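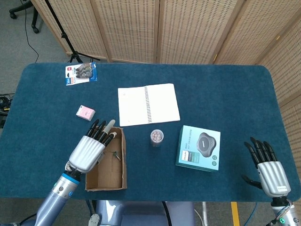
The hall at Rikstead had a reverberation time that favored slow music, and the program contained none. The tuner began on the Graren upright at noon, setting the A, then the octaves, then the two unisons in the treble that always slipped.

In June the same piano had gone flat during the Bellini transcription. The choir followed it down. The audience did not react, and the recording was filed under Satasero with the wrong pitch noted on the label.

She checked the humidity: 40 percent. She wrote it on the card inside the lid, under 12 earlier readings in other hands. One string in the bass still gave a faint second tone. She muted its neighbor, listened, and moved the pin by less than the width of a hair.

The tone went away. At seven the doors opened and the room began to warm. She took a seat near the back and kept the lever in her coat.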